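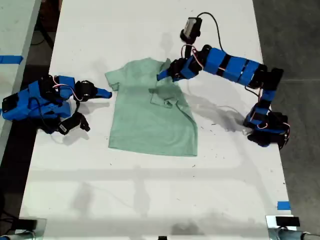

Fig. 1. Green T-shirt, one sleeve folded in.

Search this site Go

We use cookies to remember your settings. Accept / Manage

Who Packs the Lunch? A Term Project on Chores and Letting Go

I picked this topic for my family studies class because my own house was a mess about it. I have two younger brothers, and when I started the project neither one had ever packed his own lunch. My mom did it every night after work, and when she was tired I did it, and I complained the whole time. So my question was pretty simple: at what age do parents hand over a job like that, and what makes them finally do it?

I started in January with a paper survey that I left at the front desk of the Allus Family Center, next to the sign-up sheets. I got 20 back, and that was after I moved the stack twice so people could find it (the first spot was behind a plant). I also read through old posts on the Zemusari parent board, which has a whole section on chores. There were 193 posts in it when I saved my copy. I read every one, including the very long argument over whether kids should be paid for making their beds.

The ages were all over the place. One parent had a five-year-old making sandwiches, and another was still cutting up apples for a high school junior. I expected the number of kids to matter most, and it didn't seem to, at least in my small pile. What came up over and over was a change at home – a new baby, a new shift, a broken wrist. Parents didn't sit down and decide their kid was ready. Something happened and the kid had to do it, and then the job just stayed with them.

The other big thing was redoing. A lot of parents wrote that they fix the job afterward, like repacking the bag or wiping the counter again. I asked about this in question 6, and I wish I had asked if the kids notice, because my brothers definitely notice! When my mom quit rearranging their lunch boxes, the older one started making extra for the younger one. I can't prove those are connected, but I wrote it down in my log anyway.

My survey had problems. The people who fill out a form at a family center probably aren't the busiest parents in town, and I forgot to ask about single-parent homes until the forms were already out. The board posts have the opposite problem – people mostly go there to vent. For the final version I'd like to talk to kids directly, with permission slips, and I need to redo my chart, which has the age groups overlapping at nine.

Background reading came from the Boateng Reading Room, mostly the parenting shelf and a box of old newsletters.

Recent projects
Bedtime Rules in Blended Families
Screen Time and the Skernar Bus Ride
Grandparents as After-School Care
Allowance: Weekly or Per Job?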